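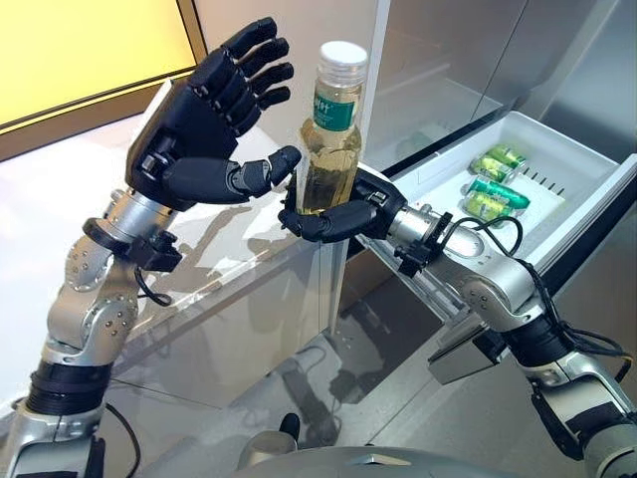 Demonstration unit at the refrigerator drawer, bottle in the right hand.

Home | Notices | Minutes | Contact

Filed under: Site Visits and Demos

Minutes, Novumon demonstration visit, Wiltosby, September 12, 2019

Chair: Satish Lobo

1. Minutes of the July meeting were approved without change.

2. Demonstration. Novumon ran the two-arm unit on the refrigerator task, bottle and cans. Hands are five-fingered on both sides. Grip force is set per object class and logged. Visitors stood behind the tape.

3. Questions. Lirstead asked for the service interval on the finger joints. Novumon gave 3,000 grasp cycles, with cable inspection every 600.

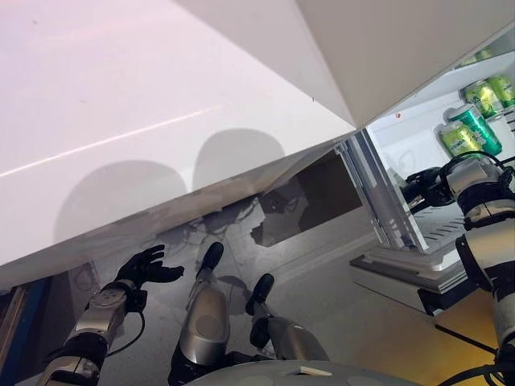 The chair asked that the cable check be written into the trial plan. Agreed. Novumon to send the cycle log format to Lirstead.

4. Trial scope. Yang module to be quoted separately. Trial set at 1,000 grasps, first 100 supervised. Test objects to be listed before the start.

5. Open day. Same task to be shown. Floor plan still outstanding from Wiltosby.

Meeting closed.

Recent items
Lirstead trial plan, draft 2
Wiltosby visitor access rules
Minutes, July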